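## Mañana

Enero, siete y media. He dormido regular, con el radiador haciendo ruido hasta las tres. Café, dos tostadas y al cuaderno antes de salir, que ayer no escribí nada y anteayer solo la lista de la compra.

De ayer apunto lo del papel. Fui a Clallwood a última hora y ya no quedaba el de gramaje fino, el que doblo siempre. Me llevé dos blocs de otro un poco más grueso, en verde y en naranja, porque el blanco se ensucia con los dedos y el azul no me gusta. Pagué también la carpeta que tenía encargada desde antes de las fiestas. El dependiente me dijo que el fino vuelve a final de mes. Ya veremos.

En casa probé el papel nuevo en la mesa de la cocina. Marca bien el primer doblez, el largo, pero cuando se juntan las capas en el morro hay que pasar la uña con fuerza y aun así se abre un poco. Hice cuatro aviones. El primero lo tiré, con las alas torcidas. Los otros planeaban por el pasillo hasta la puerta del baño. El último se metió detrás del zapatero y ahí sigue.

## La mesa

Llegué a la sala 705 a las diez menos diez. Jericho Mangubat ya estaba, con el abrigo puesto todavía. Hablamos de su mudanza a Macapagal, que sigue atascada por el contrato de la luz, y luego cada uno a lo suyo.

Me gusta esa mesa por el cartón. Sobre cartón el papel no resbala y se puede apretar el doblez sin que suene a golpe. En casa tengo un mantel de hule y se nota mucho la diferencia, la hoja se va hacia los lados en cuanto se aprieta una esquina. Quiero buscar una caja grande, abrirla y pegarla por debajo con cinta para no tener que sujetarla con el codo.
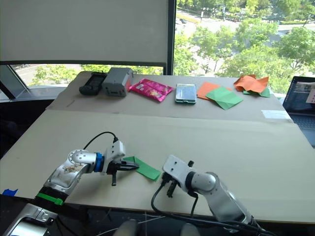

El papel pide sitio, más del que uno calcula antes de empezar. En la cocina acabo siempre apartando el salero, el correo y el frutero, y al final doblo en una esquina. En la mesa de la sala todo lo que no hace falta está al fondo, en fila: el aparato negro, la caja gris de plástico, el envoltorio rosa, el móvil con su funda transparente, y a la derecha lo naranja y lo verde. Así el verde doblado tiene el centro para él. Me he propuesto copiar la idea en casa, una fila al fondo y el resto despejado. El frutero puede ir a la encimera.

También está la luz. El ventanal llega hasta el suelo y por la mañana se ven bien las marcas de los dobleces, que en la cocina, con el fluorescente, tengo que buscar con el dedo. Dentro de unas semanas el sol entrará más bajo y habrá que cambiar de lado a primera hora, pero de momento se está bien.

Lo que aprendí hoy, para no olvidarlo:

- Marcar el eje central entero, de punta a punta, y volver a abrir la hoja antes de tocar las esquinas.
- Llevar las esquinas al eje sin llegar a tocarlo. Con papel grueso conviene dejar un hueco de un pelo, o el segundo pliegue monta sobre el primero.
- Dejar las alas para el final y doblarlas las dos con la misma referencia. Yo lo hacía a ojo y por eso se me iban a la izquierda.
- Guardar las hojas estropeadas. Sirven para probar el morro, y para eso da igual que estén arrugadas.

A media mañana discutimos un rato sobre el morro. Jericho prefiere el romo, con la punta metida hacia dentro, porque aguanta mejor los choques contra la pared. Yo sigo con el afilado. El romo vuela recto, eso se lo reconozco, pero me parece feo, y si el avión se va a romper de todas formas prefiero que sea bonito. El verde de hoy es de los de punta, y con la punta hacia la izquierda se le ve bien la forma. El color también ayuda, sobre el cartón claro destaca mucho. 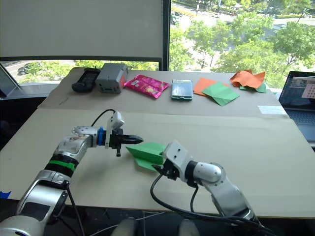 ## Comida

Fuimos a Grillside a la una y cuarto. Había cola hasta la puerta. Pedí el pollo con arroz, que venía seco, y Jericho la sopa, que por lo visto estaba buena. Han cambiado las sillas y las nuevas son incómodas. No repetimos café.

Me contó que su hermana le ha dejado unos muebles en el trastero de Messide y que el alquiler le sale por 1589 al mes hasta que los saque. Le dije que vendiera el armario. Dice que no cabe por la puerta de nadie. Le ofrecí ayudarle a bajar cajas, pero armarios no, que tengo la espalda como la tengo.

## Tarde

Volví a casa andando. El contador marcaba 4000 pasos justos al llegar al portal, y me quedé quieto un momento para no estropearlo.

Quité el hule. Debajo la mesa está peor de lo que recordaba, con un cerco de cazuela y la quemadura de la plancha. Lo limpié todo y puse encima el cartón de la caja del ventilador, que no llega a cubrirla pero vale para doblar. Lo sujeté con cinta por las esquinas. Moví el frutero. A los diez minutos ya había dejado las llaves, las gafas y una factura en medio, así que lo pasé todo al fondo.

Hice un avión naranja siguiendo la lista de antes. Salió mejor que los de ayer, con las alas iguales, aunque el morro se sigue abriendo. Probé a plancharlo con el canto de una cuchara y mejora algo. Mañana probaré con la regla metálica, si la encuentro. Creo que está en el cajón de las pilas.

## Pendiente

- Llamar a Clallwood a final de mes por el papel fino.
- Sacar el avión de detrás del zapatero.
- Comprar cinta, la que tengo se acaba.
- Preguntar a Jericho si necesita cajas.
- Purgar el radiador antes de acostarme.

Once y diez. El radiador lo purgué al final, salió bastante aire y un poco de agua negra que me manchó la toalla. De momento no suena.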